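Bostthorpe packing sim data - README

Last real edit March 2025. Ask Rhys Ormsby if something here is wrong, he did the first pass and I did the rest between shifts.

What this is

510 simulated episodes for the packing cell at the Bostthorpe site. Training and test data for the arm that takes over end-of-line packing on lines 2 and 4. Gripper view plus joint states plus gripper width. All rendered, no shop floor footage in this repo and there won't be any, see "People" below.

Folder layout

episodes/ - one folder per episode, frames as PNG, states as CSV
meta/ - task text, scene seed, outcome flag
splits/ - train and test lists. 34 episodes in test, the rest in train
notes/ - Rhys's notes from the walkthroughs with the packers. Read these first, really

Where it came from

Scenes built in Urkisitz, our in-house sim. Somebody will ask why not something off the shelf. Budget, and the Bincombe plant already had the cell modeled in it so we copied the fixtures over and changed the conveyor height. Carton sizes come from the Giannakopoulos order (flat mailers, short boxes). Nothing else packed at the site is covered. No bags, no tubes, no glass.

Episodes were driven by hand over a gamepad, by two of us and by three packers from the day shift who asked to try it. The packers were better at it than we were. Their episodes are tagged floor in meta/, ours are tagged office. If you train on office only you get an arm that goes straight down on everything and crushes mailer corners. The floor ones come in at a slant and slide the edge, same way they do it by hand.

Camera view

Mounted behind the gripper, looks out past the fingers. The palm fills a lot of the bottom of the picture and you will want to mask it or at least know it's there. Fingers are flat shaded, no surface detail, gray on the inner faces and darker on the outer edge. Jaws fully open and nothing held looks like the one below, plain dark red behind and no table edge to go by. Don't try to get depth out of a frame like that, use the joint states.

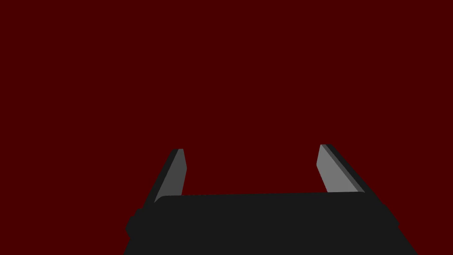
Labels

outcome: packed, dropped, crushed, gave_up
gave_up means the operator let go of the pad. It does not mean the arm faulted. Earlier version of this file said it did, sorry
width: gripper opening, logged every frame
handoff: yes/no. Yes if the operator marked the carton as one a person should take

The handoff flag is the important one. It wasn't in the first plan. It came out of a meeting in the break room where the packers said, more or less, you are going to give us all the bad boxes. Which is right. Once the arm takes the easy cartons, whats left for people is the crushed, the overfull, the mislabeled, all shift. So we log it now, and the rate per hour goes to the shift leads along with the arm numbers. If handoffs climb, line speed comes down. That's written into the site agreement, don't drop the column to save space.

What changes on the floor

Short version for anyone reading this who doesn't work there.

- Packers on lines 2 and 4 become cell tenders. Pay grade stays put for now, the tender grade is still being argued over.
- Less lifting and reaching. More standing and watching, which several people said they like less.
- Breaks used to follow the belt stopping. Arm doesn't stop. Breaks are on the clock now and the lead has to call them.
- Anyone on shift can stop the cell. No reason needed, no form after.
- Training is on paid time. First group goes in May.

People

No faces, no voices, no names in the data. Operator tag is floor or office and that's all. We were asked whether speed per operator could be pulled out of the timestamps. It could, so timestamps are reset to zero for each episode and the order of the folders is shuffled. Please don't try to undo it.

Known problems

Lighting is one fixed setup. The real cell gets sun through the dock door in the afternoon and we have nothing like that.
Friction on the mailers is a guess.
A few episodes have the last frame written twice. Harmless, not fixed.
Gripper model in the sim is simpler then the real one, pads on the real one wear down and the sim ones never do.
Night shift didn't record anything. They have different habits with the short boxes, so expect complaints from them first.

Not for

Setting quotas. Comparing workers. Deciding head count. The success rate here is sim only and says nothing on how many people a line needs - it has been quoted that way once already in a slide deck and Rhys had to write an email.

Use

Internal to Bostthorpe and Bincombe. Sharing outside needs a yes from Rhys and from the floor reps, both.

To do

rerun the split once the night shift episodes exist
write up what the packers said about tape
width units, check they match the real controller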